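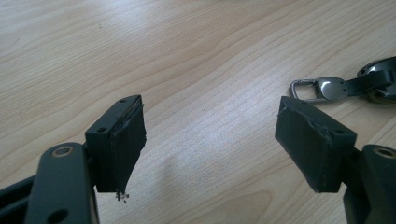
Light wood tabletop.

Invoice finance and asset-based lending: frequently asked questions

Tamuno provides receivables facilities and combined asset-based facilities to trading companies. The answers below cover the standard terms. Where your facility letter says something different, the facility letter applies.

What is the difference between the two products?

A receivables facility advances money against unpaid invoices only. An asset-based facility does the same and adds one or more further lines against stock, plant or property. Each line has its own advance rate and its own limit, and all of them sit under one overall limit.

How is the amount I can draw worked out?

We start with the total of your sales ledger and take off anything that does not qualify. The advance rate is applied to what is left. Reserves are then deducted, and the result is your availability. You can draw up to your availability or the overall limit, whichever is lower.

Which invoices do not qualify?

Invoices more than 90 days past their due date, invoices to connected companies, invoices for goods not yet delivered, and invoices in dispute. Sales on a "sale or return" basis are also left out. Overseas debts qualify only if the country is listed in your facility letter.

What is a concentration limit?

It caps the share of the ledger that any one customer can make up. The standard cap is 20 per cent. If one customer owes more than that, the excess is not funded, though the debt still belongs in the ledger total. A higher cap can be agreed for a named customer with a suitable credit rating.

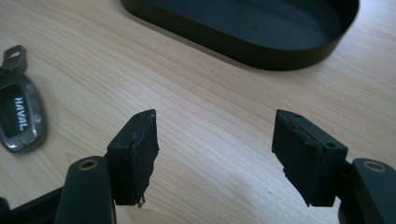 Ask for a higher cap before the large order is invoiced. A change to the cap takes effect from the next availability certificate and is not backdated.

How do I send my ledger?

Through Fusum, our client portal. Upload the aged debtor listing and the aged creditor listing as separate files. Fusum accepts exports from most accounting packages, and there is a mapping screen for the first upload. Listings must agree to your control account. A difference of more than 200 pounds has to be explained in the notes box before the upload can be submitted.

How often is the ledger reconciled?

Monthly for asset-based facilities. For receivables facilities with a limit below our review threshold, quarterly. The reconciliation is due by noon on the tenth working day. Drawings may be held if it is late.

What fees are charged?

There are two main charges. The service fee is a percentage of turnover passed through the facility, subject to a monthly minimum. The discount charge works like interest and is calculated daily on funds in use. Same-day payments carry a fixed charge, shown in your tariff. A survey fee of 2,000 pounds applies at the outset of any asset-based facility and covers the first inspection of books and stock. Valuers' costs are billed separately at cost.

Is there a fee on money I have not drawn?

Only on asset-based facilities, and only if your letter includes a non-utilisation clause. Check the pricing schedule.

How is stock valued?

On the net orderly liquidation value given by an approved valuer. Work in progress is normally given no value. Raw materials may be included if they can be sold on without further processing. Goods held under a supplier's retention of title clause are covered by a reserve — this is the reason we ask for the creditor listing.

Does a bank's existing charge have to be released?

Not always. A deed of priority or a waiver over the relevant assets is often enough. Your solicitor and the bank's will need to agree the wording. Allow time for this, particularly where a guarantee is also being released.

What happened to Rareletti accounts?

Facilities written under the Rareletti name were transferred to Tamuno in April. Account numbers and pricing did not change. Customers paying into the old trust account should be sent the new details on form 191, which can be downloaded from Fusum.

Can I see my Jekier reports in the portal?

Yes. Jekier credit reports on your customers appear under the Debtors tab, one business day after a limit is requested. They are for your own use and may not be passed to the customer concerned.

How do I end the facility?

Give written notice for the period stated in your letter, usually three months. Funds in use, accrued charges and any termination fee must be repaid before we reassign the debts and release our security — we will issue a settlement figure on request, valid until 3 pm on the day stated.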